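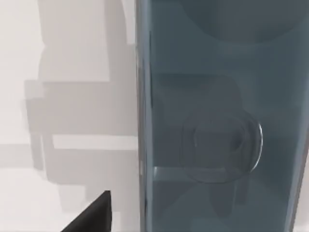 Render, tinted panel, dark rounded shape showing through near the top.

19/01/2026

Dye bench, cold day, radiator in the back room on since 7. Picking up the indigo vat again after the break. Stock was skinned over and smelled off but not rotten. pH strips gave me 9 and a bit, want it nearer 10. Added soda ash, small spoon at a time, stirred slow, lid on, left it till after lunch.

Scoured the Sturnthorpe wool in the meantime. 36 skeins, same batch number on all the tags, which is a first. Still greasy after one wash so did a second. Solomiia says use less soap and hotter water, will try on the next lot. Do NOT rinse cold straight after, two skeins from December felted that way and I'm still annoyed.

Vat after lunch: yellow green under the skin, bit of copper on top. Good enough. Test strips, cotton and wool:
1 dip, 5 min - pale, patchy at the fold
3 dips, 5 min each - decent mid blue, cotton better than wool
3 dips, 10 min each - not much darker, waste of time

So dip count matters more than minutes, at least at this strength. Maksym had the same in his notes from the Toltitz job and I didnt beleive him. Sorry Maksym.

Rub test on the dry strips tomorrow. Wool one already leaves blue on my thumb. Either vat too strong on the alkali or I didn't get the grease out, probably the second.

Weights: scale drifting again. Put the 100 g check weight on and it wandered while I watched. Changed batteries, better. Anything weighed this morning before 11 treat as a guess, incl. the soda ash. Charito has the good scale, ask for it back.

Hordiienko order: they want the blue to match last year's card. Card has faded along one edge so match to the middle. Nahom to cut a fresh piece from the sample roll and keep it in the drawer, in the dark, labeled this time.

Invoice from Celtano came, 1,901 for the madder and the weld together. More than the quote. Rostyslav to call them before we pay.

To do
- rub test, both fibers
- feed vat, bran + bit of madder, keep warm overnight
- rescour six skeins and redo the wool strip
- gloves, nearly out of mediums
- book the drying room for first week of February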